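Kurz vor der Sommerpause möchten wir, das Team von Skaltar, allen, die unsere Arbeit an lernenden Greifsystemen in den vergangenen Monaten mit Interesse, mit guten Fragen und gelegentlich auch mit Kuchen begleitet haben, von einem Zwischenstand berichten, über den wir uns sehr freuen.

# Skaltar schließt erste Sammelrunde im Projekt Flurnoten ab

**1.318 vorgeführte Handgriffe für einen Roboterarm, der im Haushalt aufräumen lernen soll**

Seit dem Frühjahr werden in unserer Werkstatt Beispiele gesammelt. Gemeint sind Aufzeichnungen, in denen ein Mensch den Roboterarm von Hand führt und ihm eine kleine, alltägliche Aufgabe vormacht: einen Stift in ein Fach stellen, eine Schüssel zur Seite schieben, ein Spielzeug aus einer Kiste holen und wieder hineinlegen. Aus solchen Vorführungen soll das Lernsystem, das unser Projektpartner Kamolrat entwickelt, später selbst ableiten, wie es einen Gegenstand am besten anfasst und wohin er gehört. Im Juli ist die erste Runde zu Ende gegangen, und sie umfasst nun 1.318 Vorführungen, von denen 839 bereits durchgesehen und mit einer kurzen Beschreibung der jeweiligen Aufgabe versehen sind.

Dass die Durchsicht länger dauert als die Aufnahme selbst, hatten wir erwartet, und trotzdem hat uns der Umfang ein wenig überrascht. Jede Vorführung wird vollständig angesehen. Wo die führende Hand gezögert hat oder ein Gegenstand weggerutscht ist, wird das vermerkt und die Aufzeichnung bleibt im Bestand, denn die Kolleginnen und Kollegen von Kamolrat möchten auch mit den weniger eleganten Versuchen arbeiten. Aussortiert wird nur, was technisch unvollständig ist, etwa wenn die Gelenkdaten und das Kamerabild zeitlich auseinanderlaufen.

## Elf Aufgaben, neun Arbeitsplätze

Gesammelt wurde an neun Arbeitsplätzen, die wir bewusst unterschiedlich eingerichtet haben. Ein System, das immer nur dieselbe Tischplatte vor derselben grauen Wand zu sehen bekommt, tut sich erfahrungsgemäß schwer, sobald jemand eine Tischdecke auflegt. Deshalb wechseln bei uns die Hintergründe, die Beleuchtung und natürlich die Gegenstände, und wer durch die Werkstatt geht, fühlt sich bisweilen an einen recht bunten Kindergarten erinnert. Insgesamt stehen elf Aufgaben auf dem Plan, vom einfachen Umsetzen bis zum Einsortieren in enge Fächer, das sich bei allen Beteiligten als die größte Geduldsprobe erwiesen hat.

Die Einrichtung der Plätze hat die Firma Civano übernommen, der wir an dieser Stelle herzlich danken. Sie hat Gestelle aufgebaut, Wände bespannt und manches noch am späten Nachmittag umgebaut, wenn uns wieder einmal eingefallen war, dass ein Korb eine Handbreit weiter links doch besser stünde.
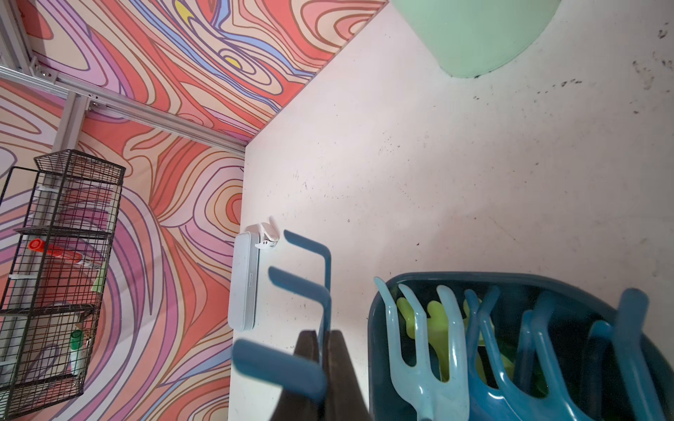
*Arbeitsplatz im Projekt Flurnoten, aus der Sicht der Kamera am Roboterarm: Stifte im Drahtkorb, Gartenspielzeug in der Kiste, dazwischen der Greiffinger.*

Gerade das Spielzeug hat sich als dankbares Übungsmaterial gezeigt. Eine kleine Handgabel mit gebogenen Zinken lässt sich auf viele Arten greifen, und unsere Vorführenden haben davon reichlich Gebrauch gemacht. Manche fassen grundsätzlich am Stiel an, andere gehen von der Seite heran. Diese Vielfalt ist ausdrücklich erwünscht und wird in den Beschreibungen festgehalten.

## Wie es weitergeht

Nach der Sommerpause werden zunächst die noch offenen Aufzeichnungen durchgesehen. Anschließend beginnt bei Kamolrat das erste Training mit dem gesamten Bestand, und parallel dazu startet bei uns die zweite Runde, für die wir vor allem weitere Beispiele zum Einsortieren aufnehmen wollen. Wer Lust hat, selbst einmal einen Roboterarm zu führen, ist dazu herzlich eingeladen. Vorkenntnisse sind nicht nötig, eine Einweisung gibt es vor Ort.

**Pressekontakt:** Skaltar, Presse- und Öffentlichkeitsarbeit. Besuche von Redaktionen in der Werkstatt sind nach Absprache möglich, am liebsten vormittags ab 10 Uhr. Der Abdruck dieser Mitteilung ist honorarfrei, über ein Belegexemplar freuen wir uns.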